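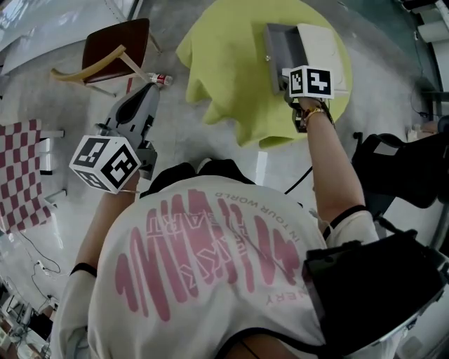 Teaching a Robot to Pick Things Up

Reading time: 3 minutes

A robot arm does not know how to pick up a box. It has motors that can bend and turn, and it has a gripper, the part that works like a hand. Somebody still has to teach it what to do.

At the Benavides workshop, a group of people share tools and build things together. One of their builds is a robot arm called Foltik. Its job will be to tidy a table.

Learning by copying

One way to teach a robot is to write down every tiny move as computer code. That takes a very long time. If the box is in a new place, the moves are wrong and the code has to be changed.

Another way is to show the robot what to do. A person holds a gripper in each hand and does the job with those. Fingers can bend in ways a robot's gripper can't, so the person uses grippers too. When you work with grippers, you can only squeeze, lift, turn and let go. Those are moves the robot can copy.

What the square patterns are for

A hand-held gripper can have a small cube fixed to it. The sides of the cube have black and white patterns made of squares. They are called markers.

A camera looks for the markers. Each pattern is different, so the computer can tell which side of the cube it is looking at. It can also work out where the cube is and which way it is tilted. The cube is fixed to the gripper, so now the computer knows where the gripper is, too.

If you cover all the markers with your sleeve, the camera loses them. Try to keep at least one side in view.

Doing it again and again

One try is not enough. For its first job, lifting a small box, Foltik's builders recorded 108 tries in January. They moved the box a little each time. Later they added more, and the total is now 292.

Some tries went wrong. The box slipped, or a person bumped the table. The builders threw out 11 tries and kept the rest.

A computer program then studies all the good tries. It looks for what they have in common, such as slowing down before the gripper closes. Then the arm has a go by itself, with a grown-up next to the stop button.

Try it at home

You need two pairs of kitchen tongs and an empty box.

1. Put the box on a table.
2. Hold one pair of tongs in each hand.
3. Lift the box and set it down without using your fingers.
4. Turn the box sideways and do it again.

Did you have to change how you held the tongs? A robot has to learn that as well.

Words to know

Gripper: a tool that opens and closes to hold things.
Marker: a pattern that a camera can find easily.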